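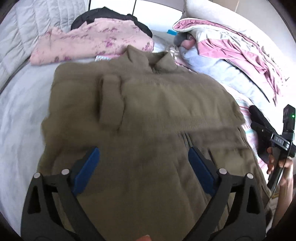
About Ondia

Ondia is a laundry and folding service with one shop, one van and a great many opinions about collars. We pick up clothes from homes in Brisia and the streets behind the old market, wash what needs washing, fold everything, and bring it back in a state its owners sometimes fail to recognize.

We started in the back half of a shoe repair place on Ralevitz Street. The front half did good business. The back half had two washers, a table with one short leg, and a sign that said Ondia because the sign was already there and paid for. Customers assumed it meant something in Italian. We let them.

These days we fold roughly 700 pieces in a busy week. September is the worst of it, when every household remembers it owns sweaters and wants them all at once.

How we fold

Knits go face-down with the zipper closed. Sleeves come in first, then the hem goes up toward the collar in two moves. If a collar wants to stand up, we have a word with it. We don't hang heavy knits, whatever the hanger companies may tell you, and we don't iron T-shirts unless you ask, in which case we will do it and think our own thoughts.

We also fold at home. Plenty of our customers would sooner have the pile on the bed dealt with where it lies, and a bed is a perfectly good folding table – wide, soft and at a height that ruins only some backs. Prints go in one stack, darks in another, and anything we can't identify goes on the pillow for you to explain.

Where we are

Our shop is at 94 Abdel Hamid Road, next to the bakery, which is why your towels may come home smelling faintly of rye. We open at 9 in the morning. The door sticks. Push it harder than seems polite.

What we don't do

Wedding dresses, leather, curtains longer than the van, and fitted sheets in under a day. We can fold a fitted sheet. We would just like some time alone with it first.

Pickups can be booked at the counter or by phone. Please check your pockets.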